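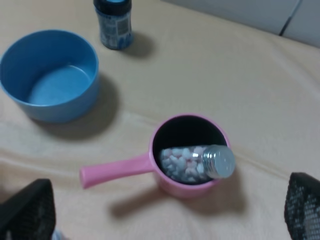 ## Tips for keeping a two-finger gripper arm behaving on a table

Most of the advice that gets passed around about these small arms is sales talk. I've run a Sendix arm through kitchen-item sorting for three winters, and I'll tell you what I think is worth your time.

**Wipe the finger pads before you touch a setting.** People go straight into the menus and raise the grip force. Try a damp lint-free rag first, then let the pads dry. Luvitz sells a pad cleaner for this. I used up a bottle and couldn't tell it from water.

**Go easy on cloth.** A tablecloth keeps round things from rolling off, and that's the best I can say for it. It creeps. Clamp it at the back corners and check the folds before each run, since a ridge can throw off the height reading on anything thin. Ironing it is a waste of an evening.

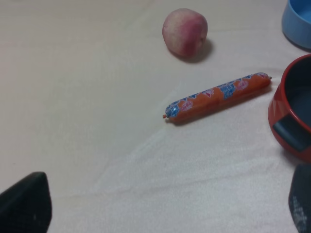
Soft goods want their own grip setting. The "universal" one that ships with the arm will bruise a peach if you let it, whatever the booklet claims. I keep one setting for fruit, one for anything in a slick casing, and one for hard plastic. Sausages get picked up in the middle, square across. Grab one near the crimp and it swings.

**Check the wrist camera screws.** Finger tight plus a nudge. Ghassan Zein swears by thread locker here and I don't, having had to drill one out in November.

**Recalibrate less.** The Macaraeg guide says every morning. I went 224 runs without it and the only drift I found came from a loose table leg. Do it after a bump, a cable change or a new set of fingers.

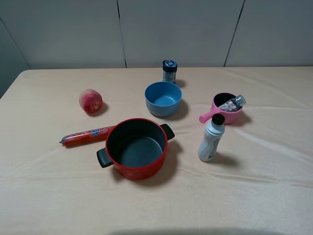

Lay out a mix of sizes when you test. A wide pot with two handles will show up a bad approach angle long before a bowl does, and a small bottle tipped across a cup is harder than either. If your arm only ever practices on blocks, I wouldn't trust its score.

**Replace pads by feel.** Press with a thumbnail. If the dent stays, swap them. Stonirach pads cost me $19 a set and wear the same as the cheap ones, as far as I can tell. 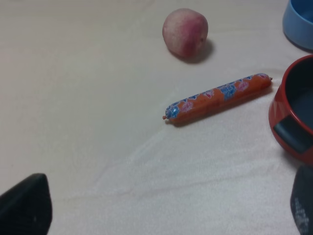
*Fruit and sausage on the cloth, seen from between the fingers.*

**Cables.** Leave slack at the wrist. Sơn Hồ ties his down every few inches and it looks great, but I've seen him replace two.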